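Frequently Asked Questions

I get a lot of the same emails about my sourdough starter, so I finally put the answers in one place. If yours isn't covered, write to me anyway, I like hearing from you!

Do you ship outside the Tretmont area?
Not right now. I dry the starter into flakes and mail it in a plain envelope, and the post office here is great with local stuff but I've had packets vanish on longer trips. If you're in Clivov I can usually meet you at the Saturday-style market lot, just ask me when I'm there next.

How do I wake up the flakes?
Crumble them into a jar, add a couple spoonfuls of lukewarm water and let them go soft. Then stir in the same amount of flour and leave the lid loose. Feed it again the next day, and the next. It can take up to 5 days before you see real bubbles, so please don't toss it on day two (I did that with my very first one and I'm still a little sad about it).

What flour do you use?
Plain unbleached bread flour with a bit of whole rye mixed in. I buy the rye in 16 pound bags from Espinoza, the little mill shop, and keep it in the freezer so it stays fresh. Any rye will do. Whole wheat works too, it just smells different.

My starter smells like nail polish remover. Did I kill it?
Nope! It's hungry. Pour most of it off, feed what's left, and do that twice a day until the smell calms down.

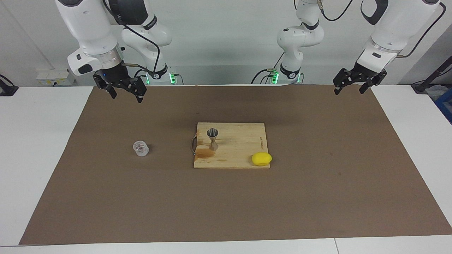 Fuzzy mold is another story. If you see pink or orange streaks, or anything with hair on it, throw the whole thing out and wash the jar well. I don't try to scrape it off and save the bottom, and I wouldn't want you to either.

Can I keep it in the fridge?
Sure, mine lives there most of the winter. I feed it, let it sit out for 2 hours, then put it away. Once a week is plenty. Take it out the night before you want to bake and give it a good meal.

Is the starter gluten free?
Sorry, no. It's wheat and rye all the way through.

Where did it come from?
I started it in my kitchen on Fullanach Road one November when it was too wet to do anything outside. People ask if it's a hundred years old, and I wish, but it makes good bread all the same.

Can I share it with friends?
Please do. Once it's in your jar it's yours.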